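The Plindovberg Variance

The application had been assigned file number 884. It concerned a milk house on the east side of Plindovberg, a county road, and a drain.

Afia Nutsugah read it in the order in which it had been assembled. The Department of Agriculture required that wash water from a milk house be discharged to an approved holding structure. The Department of Environmental Quality required that any new holding structure be set back 600 feet from a mapped stream. The county required that no structure be placed inside the road easement. The Asante farm was a long, narrow parcel with a stream on one side and a road on the other. Each rule had been written by a competent person. Applied together, they left a strip of buildable ground that did not exist.

She had been at the Office of Permit Coordination since February. The office had been created by executive order and consisted of two desks, a plotter, and a shared mailbox. Its authority was limited to convening the agencies that had authority.

"Has anyone denied it?" asked Jeferson Holanda, from the other desk.

"No. Agriculture approved it subject to Environmental Quality. Environmental Quality approved it subject to the county. The county approved it subject to Agriculture."

"Then it's approved."

"It's approved in a circle."

Holanda had spent his career in drainage and did not find this unusual. He asked for the survey sheet and unrolled it across the plotter. The stream had been digitized from a paper map at a coarse scale. A surveyor from Condum, the firm the farm had hired, had penciled a second line beside the first, with a note: channel located here, flagged and shot. The penciled line was well to the west.

"Which one is the mapped stream?" Nutsugah said.

"The one on the map."

"And which one has water in it?"

"The other one."

She looked up the definition. A mapped stream was a stream shown on the official layer. The layer could be amended on petition by a state agency, a county, or an affected landowner who supplied a licensed survey. The petition form had a fee, a signature block, and a review period that began on receipt of a complete packet. It had been used once, by a quarry.
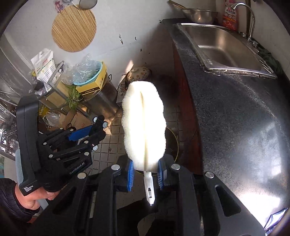
The county's reviewer was named Femholm, and he answered his telephone on the first ring. He said he had no objection to moving the line. He said he had never had an objection. His condition referred to Agriculture because the template referred to Agriculture, and the template could not be edited at his level.

"Could you send a letter that says so?" Nutsugah asked.

"I can send a letter that says I have no objection. I can't send one about the template."

"The first one will do."

It arrived before lunch. She attached it to the petition as Exhibit 2, behind the Condum survey, and wrote a cover memorandum of a single page. She described the discrepancy between the two lines, gave the method by which the channel had been located, and requested that the layer be amended for the reach adjoining the parcel. She did not characterize the work of whoever had drawn the original. Holanda read it and struck the word "unfortunately."

The farm called in the afternoon. Mrs. Asante wanted to know whether she should renew her arrangement with the hauler, who pumped the temporary tank and billed by the load. Nutsugah said that she could not advise on a private contract. She said that the review period, if the packet was found complete, would end on 26th July.

"And if it isn't found complete?"

"Then it starts over when it is."

"Who decides if it's complete?"

"Environmental Quality."

"Who was it who lost the stream?"

Nutsugah considered the question. "The layer predates the current department," she said.

There was machinery running behind the other woman's voice, a compressor or a vacuum pump. "My husband's father straightened that creek," Mrs. Asante said. "He put it where it is now. He had a permit for it. I've got it in a drawer."

Nutsugah asked her to describe the permit. It was a carbon copy. It had a number, a sketch, and the stamp of a drainage board that had since been dissolved. The records of the dissolved board had passed to the county, and Femholm, when she called him again, said that they were in the basement and that the index was in good order.

He called back within the hour. He had the board's original in his hand, and the sketch matched the penciled line. He would certify a copy.

"You'd have had it all along," Holanda said, after she hung up.

"They didn't know to look. There's no field for it on the application."

She renumbered the exhibits. The certified permit went first, the survey second, and Femholm's letter third. She revised the memorandum to say that the channel had been relocated under authority, and that the layer had not been updated to reflect it. It still fit on one page.

At the end of the day she took out the office's own intake form and wrote in the margin, beside the space for water features: former permits, if any. Holanda asked who had to approve a change to the form. She checked the executive order. It was silent on the matter, so she saved the revision under a new date and put the Asante file in the outgoing tray.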